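Workshop notes: the hand-held gripper, second build

The second gripper went together in May on the Drudelwood bench, with Karine Kowalchuk on the printer and Amrit Simard on the linkage. The first one handled boxes and mugs well enough. Cloth was the weak point, so the new fingers were tried on bedding at home, with the camera looking down past the jaws.
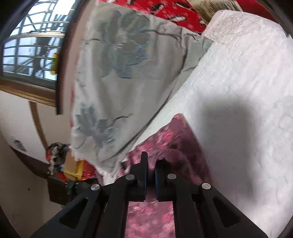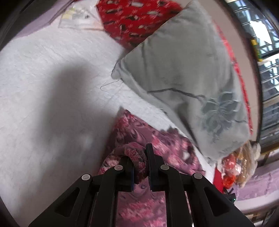 Pink patterned cloth at the jaws, open in the first view and closed on a rolled section in the second.

Linkage and fingers

The layout is unchanged: two outer arms, two inner links, four pivot pins across the front. The triangular recesses in the outer arms save a little plastic and leave a clear view of the work between the links. Pins are steel, pressed into the arms and free in the links. Amrit reamed the link holes after printing. If you skip that step, the fingers bind near the closed end of travel and the trigger feels gritty.

The blue strips on the inner faces are the part that changed most. The old ones were smooth and let thin fabric slide out sideways. The replacements are cut from a softer sheet and glued the full length of the finger. Sand the printed face with 80 grit first, wipe it down, then clamp overnight. A 25 mm spring clamp fits between the arms.

Still open

Aksel Stougaard wants a cycle test before we print more sets. The plan is 2000 closings on a folded towel, with a check of pin play every 400. Lise Campbell has a counter that can be wired to the trigger.

The wide lens bows straight lines near the edges. Xóchitl Jaramillo is writing the calibration script and needs one more set of checkerboard shots from the new mount. Files for the arms and links are in the shared folder under Fuda. The finger files there are still the old version; ask Karine for the current ones.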